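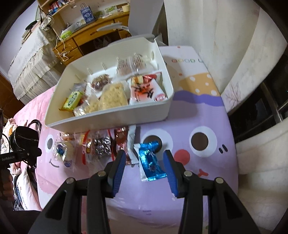

Cartoon sheet and pink blanket, Cuesta family house

Progress report to Brindent Fund, second quarter
From: Bello Ogbonna, Tosora Family Stays
Re: Cuesta house, overnight stays for families with a kid in the hospital

Sorry this is coming in close to the deadline. Short version first. House is open, rooms are full most nights, we're over on laundry and under on transport. Boiler still a problem. Details by heading, same order as your form.

Stays
13 families this quarter. Target in the grant was lower but we counted on longer stays and most have been short, three or four nights while a child has surgery and gets moved off the ward. Longest was just under a month. Mostly moms with a younger sibling along, some grandparents. Had to turn people away in the last part of the quarter when both upstairs rooms were out (see Boiler). Hospital social work now calls us direct instead of going through the county line, much faster, sometimes same afternoon.

Waiting list: there is one now. Wasn't in April. Kept on paper by whoever has the desk phone, which isn't great, moving it to the shared sheet this month.

Boiler
Went out twice. First time was the igniter, second time they said the igniter again and then changed their minds. Pretden sent 2 quotes, one to repair and one to replace. Repair is cheaper obviously but no warranty on the old tank. I'd like to talk about whether the contingency line can go toward the replacement. Need an answer before it gets cold, so not urgent today but please don't let it sit until fall. Upstairs showers are back on for now. Families on that floor used the downstairs bathroom for most of a week and were very nice about it.

Bedding and laundry
Over budget. We planned on changing sheets between families and what really happens is sheets get changed a lot more than that when there are little kids. Added a second set of kids bedding for every room. Went with bright printed stuff over plain white, parents had asked for it on the comment cards and it hides stains better too. Washer is holding up. Dryer is slow, somebody needs to clean out the vent hose, it's on my list. Detergent and dryer sheets bought in bulk in May so that line should come down next quarter. 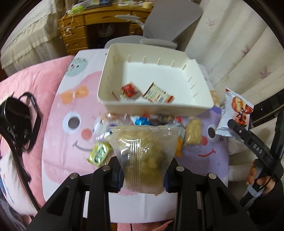
Food for families was the line you asked about in the last call. Kitchen is shared, families cook for themselves, we stock basics: rice, eggs, oil, pasta, cereal, milk. Two church groups bring a hot meal every other week, that doesn't touch the grant at all. What does cost us is the small stuff people want late, coming back from the ward after the cafeteria has closed. Individually wrapped works best, people can put it in a coat pocket and go back over. The big cream plastic bin with a couple of little snack packets in the bottom shows the problem. One bin, everybody in it, and no good way of knowing when to reorder except looking in. Want to try a small basket per room next quarter plus a restock day. Cost should be about the same, I'll track it seperately so you can see.

Transport
Under budget. Shuttle from the bus station only runs if someone books it and not many do, most families drive or get a ride from relatives. Parking turned out to matter more. Hospital garage is expensive past the first few hours. Asked if we can get validated tickets, they said put it in writing, did that, waiting. If it's a no, would you be ok with moving part of the shuttle money to parking passes? Roughly 40 passes would get us through the year at the current rate.

Staffing
Night desk is covered through August. Weekend desk has a gap, interviewing now. Lost our Spanish speaker on evenings to a full time job (good for her, hard for us) so using the phone interpreter line, it works but slow at check in. Training on the new check-in form done for everybody except the weekend hire, obviously.

Comment cards
Good ones mostly. Complaints: wifi upstairs, noise from the ice machine, the hallway light that stays on all night. Hallway light is code, we can't turn it off, bought thicker curtains for the doors with glass. Wifi booster is in. Ice machine is what it is.

Money
Spreadsheet attached. Laundry and repairs over, transport under, everything else on or close. Overall we're a little bit under for the quarter but teh boiler will eat that.

Need from you
Yes or no on contingency for the boiler. Yes or no on moving shuttle money to parking. Also the July site visit, can you send me who's coming and if anyone needs parking, I have to put names in with the garage ahead of time. Mornings are better, check-outs are done by 11 and there's usually a free room to walk through.

Bello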